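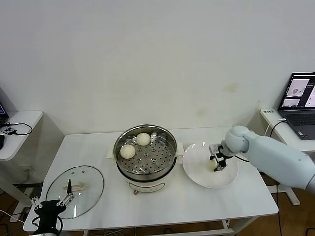

Plestness Neighbourhood Centre
Minutes of the General Meeting, April 2021

Present: 15 members. Apologies were received from the Clukside delegates.

1. Minutes of the previous meeting
Accepted as circulated, with one correction: the hall hire rate under item 4 should read $32 per session.

2. Shared kitchen
The meeting considered the draft conditions of use. It was agreed that groups must label food left in the refrigerator, and that unlabelled items may be thrown out after 7 days. A request to extend evening bookings was deferred.

3. Durport Road parking
Council has advised that line marking will go ahead once resurfacing is finished. Members asked that the accessible bay be kept next to the ramp. The secretary is to write to Council.

4. Community lunch
Mạc Catering has offered to supply the October lunch for 40 guests. Moved that the offer be accepted, subject to a written quote. Carried.

5. Library corner
Donations are paused until the new shelving is fitted. Large-print titles will still be taken at the front desk.

6. Other business
The colour of the foyer repaint was discussed. No decision was made. Keys to the storeroom are to be returned to the office.

The meeting closed at 8.40 pm.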